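Two days at the Brirnen animation open house

Posted 2025-06-05

I've been promising myself a trip to Brirnen for years and this June I finally booked the train. If you don't know it, the town has an old film school on the hill, and once a year the school and the little studios down by the river open their doors for a weekend of screenings, talks and poking about. I went for both days and came home with sore feet and a very long watch list.

Getting in

The pass was cheap and covered everything apart from the late screening, which I skipped anyway. Queue was fine the first morning and dreadful the second. Bring your own lunch, the canteen ran out of everything but soup by one o'clock.

The Plistine screening

This was the one I'd come for. Plistine is a 24 minute short about a lighthouse keeper's daughter who starts getting letters from a ship that hasn't been built yet, and I'd only ever seen a fuzzy copy of it. On a proper screen it's a different film! The sea is all hand-painted and it moves in this slow, heavy way that made me feel slightly ill (in a good way). I still think the ending is rushed. She reads the last letter, we get one look at the harbour and then it's credits, and I wanted another five minutes at least. The woman next to me was in tears though, so maybe it's just me.

Yuto Yagi did the questions afterwards. He directed it and he was very funny about how long the water took. Someone asked why the father never speaks and he said he'd written him pages of dialogue and then lost his nerve in the recording booth. I liked that. The silence is the thing I remember most from the film, and I'd always assumed it was the plan from the start.

Flarport, the work in progress

They showed the first two reels of Flarport, which is Ambros Lehner's new one and a feature this time. I'm not sure about it yet. It looks gorgeous, with lots of fog and lamplight, but there's a talking heron who explains the plot every time it threatens to get interesting. Half the room laughed at him and the other half sighed. Lehner stood up at the end and said the sound was temporary and so were some of the jokes, so fingers crossed the heron gets fewer lines. I'll be there when it comes out either way, his last film is one I put on every winter.

Round the workshops

The second morning was the walk round the school buildings. You go in small groups, and ours got the editing rooms, the sound booth and a long corridor of student drawings I could have spent all day in. There was a wall of storyboards for a ghost story set in a launderette and I really hope somebody gives those students some money. The sound booth was smaller than my bathroom. We all had a go at doing footsteps on gravel and mine sounded like a horse eating crisps.

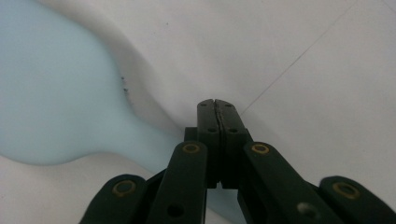

The Ichikawa room

Upstairs from the main hall is the Ichikawa room, the school's little library, and it was my favourite stop of the weekend. Shelves of scripts, old festival programmes, and two battered armchairs by the window that are impossible to get hold of. I read most of the shooting script for Plistine standing up. There's a whole scene in a fish market that never made the film, and I think I can see why, but it does explain where the red scarf comes from.

If you're going next year, do the talks on the first day and leave the library for late on the second, when people start drifting off to the station. I got an armchair at about half past four.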